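24. Oktober 2024

Kurz nach sieben aufgestanden, draußen noch dunkel. Erst Wäsche, dann die Einkaufsliste. Venla kommt morgen zum Essen und mag es scharf, also bleibt es beim Eintopf mit Bohnen und grüner Chili. 500 Gramm Bohnen liegen seit gestern Abend im Wasser, das reicht auch noch für den nächsten Tag.

Auf dem Markt 13 Euro ausgegeben, mehr als geplant. Die Chilis waren diesmal lang und ziemlich gerade, nur leicht gebogen, und kräftig grün.

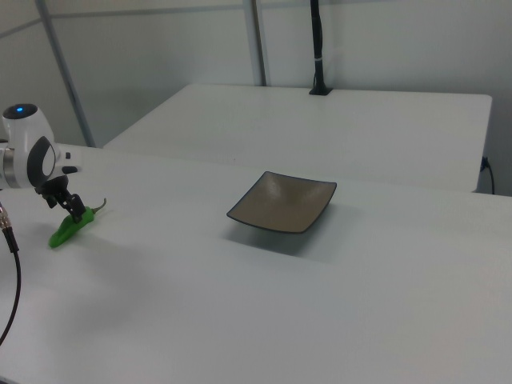 Im Juli habe ich zu viele auf einmal genommen und die Hälfte weggeworfen. Diesmal nehme ich eine einzige und schneide sie erst kurz vor dem Kochen. Die eckige Schale mit dem dunkelblauen Rand kommt auch auf den Tisch, für die gehackten Stücke, dann kann sich jeder selbst nachnehmen.

Nachmittags 20 Seiten gelesen, dann eingeschlafen. Abends mit Venla telefoniert, sie bringt Brot mit und kommt eine halbe Stunde später. Zwiebeln vergessen, muss morgen früh noch mal los.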